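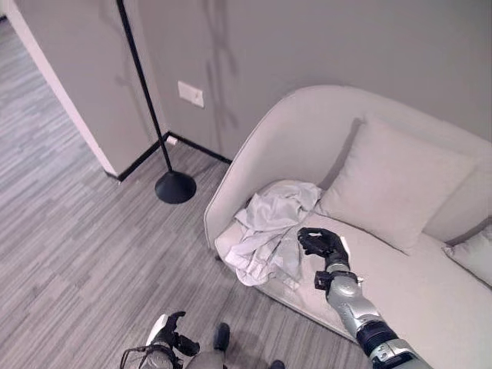

Progress report: home tidying trial of the Galeo two-arm kit
To: Benedek Jakab, Romirden
From: Anisa Sembiring, Limemex
2021-09-20

Dear Benedek,

We have now finished the second stage of the review you are paying for, and I have been looking forward to writing this one. The kit has come a long way since the spring, and most of what I have to report is good.

Where we are

The living room tasks are up and running. We have logged 3243 pick attempts so far, all on soft furniture and all with ordinary household items: socks, washcloths, paper scraps, T-shirts, toy parts. Lumenta shipped the new fingertips in time for the last 140 of those, and what a difference! Small light things used to slide down into the upholstery before the fingers closed. The new tips hold them from the first touch far more often, and the operator hardly ever has to step in.

Sofas are still harder than tables. The seat gives when the hand presses on it, so the height the software expects and the height it gets don't match. Galeo's spring update added a setting for this (they call it soft surface mode) and we leave it on all the time now. It makes the arm slower on the way down, but I would take that trade any day.

What still needs work

Pale cloth on pale fabric. The head camera has trouble finding where a white towel ends and a light gray cushion begins, and the hand sometimes goes for a fold in the seat cover. Brighter lamps did not help much. We are trying a lower viewing angle next.

Left arm drift. After more than 40 minutes of steady use the left arm needs to be zeroed again. Lumenta knows about it and has promised a fix, no date yet.

The manual. Setup took us 2 days, and a good part of that went on the cable routing pages, which show the older wrist. I have sent them our marked-up copy.

Service

I want to say a word for the Lumenta support desk. They answer quickly, they read the logs we send, and they have never once told us to just restart it. For a buyer without an engineer on staff that would matter a lot, and I plan to give it proper space in the final review.

Money and time

Spending is in line with the plan. The one extra was a spare wrist cuff, paid for out of the parts budget. I am not asking for any change to the total.

Next

Folding trials start as soon as the camera angle is settled – towels first, then shirts. After that comes the hallway, with shoes and bags. The final review should reach you in December, along with the full logs.

If you would like to come by and drive the arms yourself, please do. It is great fun, and I would like your opinion on the hand controls before I write mine down.

Best wishes,
Anisa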